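About Muston Table

Muston Table sells and lends everyday tableware: plates, bowls, cups, and the pots that go between the hob and the table. We started with one shelf of plates in a shared shop and we now fill two rooms and a good part of a corridor. If you have eaten at a village hall supper near us and liked the bowls, there is a fair chance they were ours (and if one came home with you by mistake, do bring it back, we have a space waiting for it).

We are a small firm and we like it that way. Everyone here packs, everyone washes up, and everyone has an opinion about rims.

How we began

The business grew out of a cookery club. The club met on February evenings in a kitchen with lovely big windows and a cupboard full of odd crockery: tall mugs that wouldn't stack, plates that rocked, a saucepan lid that fitted nothing at all. We kept saying that somebody ought to put together a proper set, in colours you would be glad to see on a dull evening, with shapes that sat inside each other and went back in the cupboard without an argument. After a whole winter of saying it, we did it.

The first set was 27 pieces, chosen because that was what fitted in two fruit crates. It had plates, bowls and cups for the club and one good pot. We lent it to a neighbour for a birthday lunch, then to her sister, then to a choir. By the time the choir gave it back we had a waiting list written on the back of a seed packet, and we still have that seed packet, pinned up by the kettle.

What we make room for

Our shelves are organised by what people do with things. Eating is on the long wall, drinking is opposite, and cooking has the deep shelves at the end, where you can get a pot down without climbing on anything.

Plates come first because everybody asks about plates. We like a shallow round one with a bit of an edge to it, so that gravy stays where it is put. We like them to stack quietly and squarely, and we try every new shape in piles before we agree to stock it. A plate can look wonderful on its own and be a perfect nuisance in a pile of eight! Our dinner plates are a mid size. We used to carry a very large one too, and people admired it greatly and then found it wouldn't go in their cupboards.

Bowls are our favourite, if we are allowed one. A good bowl does porridge, soup, noodles, a heap of salad, the peelings while you cook and the crisps when people arrive. We look for a thick enough rim to hold comfortably, and enough depth that you can carry soup across a room full of children. The shape we lend most often is the Gunonen bowl, which has been with us since the second year and has hardly changed, apart from a slightly wider foot that stopped it wobbling on old tables.

Cups took us longest. Some people want a handle, some don't, some want a cup they can put both hands round, and everybody wants it to fit under the tap. We went through a great many before settling on the ones we have now, and we are still open to persuasion. They come in soft colours and in dark ones. Families tend to choose a different colour for each person, which saves a lot of "is that one mine?" over breakfast, and cafés tend to choose all dark, as it is kinder to coffee.

Then pots. We carry the Henard range in three sizes, all of them with a handle on each side, so that two hands do the lifting. We love a see-through lid for the simple pleasure of watching rice without letting the steam out, and we will happily talk to you about lid knobs for longer than you have available.

Colour

People often tell us that they came in for six plates and stayed for the colours. We are delighted by this. Our palette is mostly blues, greens and pinks on the pale side, with a few deeper shades to steady them, and all of it is meant to mix. You can buy a matching set, of course, and plenty of people do, but we get a special pleasure from the baskets that come to the till with one of everything.
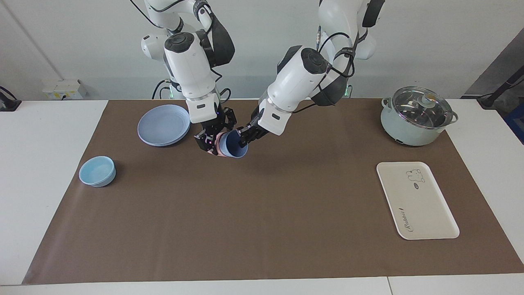 Mixing is also practical. If you break a cup in a matching set of six, you are left with a gap and a slight feeling of guilt. If you break one in a mixed set, you choose another colour you like and carry on. We keep our colours going for years so that you can add to what you have, and when one does have to stop we put a note in the shop well beforehand so that anyone who needs a spare can come and get it.

We choose new colours at the big table in the back room. Everybody brings something in: a leaf, a button, a page from an old paint chart, once a very handsome turnip. We put plates and cups next to each other, go away for lunch, come back, and move them all round again. The light changes such a lot between morning and late afternoon that we never decide on the same day. The mixture that survives a week on the table usually survives in people's kitchens too.

Lending

Selling keeps us going, but lending is where we started and it still takes up half of every week. Our lending shelf, which we call the Torres shelf after the street where it first stood, holds 143 pieces at the moment. You can borrow a few bowls for a lunch or take the lot for a party. We have sent it to allotment suppers, school fairs, a very muddy sports day and several weddings, including one where the cake was served in soup bowls because the plates were all busy with cheese. It looked splendid.

If you would like to borrow, this is how it goes:

Tell us the date and how many people you are feeding.
We will suggest a mixture, and you can swap anything you like.
Collect from us the day before. We pack everything in crates with cloths between the layers.
Bring it back scraped and rinsed. We do the proper wash here.
Tell us about any chips. There is no charge for the first two pieces, as things do get dropped at parties.

The largest party we can manage from the shelf is 50 people, provided nobody minds a few of the cups being on the small side. For anything bigger, get in touch early and we will see what we can pull together from the shop.

How we pack

We are rather proud of our packing. Plates go in on their edges with a folded cloth between each one, which feels wrong the first time you do it and then you never go back. Bowls nest in fours. Cups travel upside down in the divided crate, and pot lids are wrapped on their own, knob downwards, in the softest thing we have to hand. Heavy at the bottom, handles to the outside, and a list taped inside the crate so you know what you came with.

We use the same cloths over and over. Most are old tablecloths and pillowcases that customers have given us, and they go through the wash between outings. Do keep bringing them! Flowery ones are very welcome, and so are tea towels that have seen better days.

Postal orders are packed in shredded card from our own boxes, with no plastic. Please save the box if you can, and we will gladly have it back.

Looking after your things

All our plates, bowls and cups are made for daily use, so please use them daily. Each one has a care note tucked underneath it with the particulars for that shape, and it's worth a quick read before the first wash. Beyond that our own habits are quite ordinary. We stack plates by size, put the heavy bowls low down, and let pots cool before they go anywhere near cold water. For tea marks inside a cup we leave a spoonful of bicarbonate of soda and some warm water in it while we get on with something else.

If a pot's lid gets broken, ask us for a lid. You don't need a whole new pot, and we keep spare Henard lids in all three sizes. Spare knobs too, in a jar by the till.

Seconds

Twice a year we put out a table of seconds: a freckle in the glaze, a slightly wandering rim, a colour that came out greener than anyone meant. They are perfectly good to eat from and some of them are nicer than the firsts. The queue starts early and is very friendly, and there is always tea. We set out 1000 pieces at the last one, had the shelves clear by early afternoon, and went home with only a box of saucers to our name.

Visiting us

The shop is on the ground floor with a level entrance from the yard, and there is space for a pushchair or wheelchair between all the shelves. You are welcome to pick things up. Please do, in fact, because a bowl tells you very little until you have held it. Bring a plate from home if you are trying to match a colour, or measure your cupboard before you set off (we keep a tape measure on the counter, but it can't reach your kitchen).

Groups can book the back room for a table-laying afternoon, where you try out mixtures for a party or a café and write down the one you like best. Children enjoy these enormously and have excellent ideas about pink.

If you have a question about a piece you already own, turn it over and look for the small M on the base, with the shape name beside it. Send us the name and the colour and we can usually tell you what is still on the shelf.

Page last updated 1/11/25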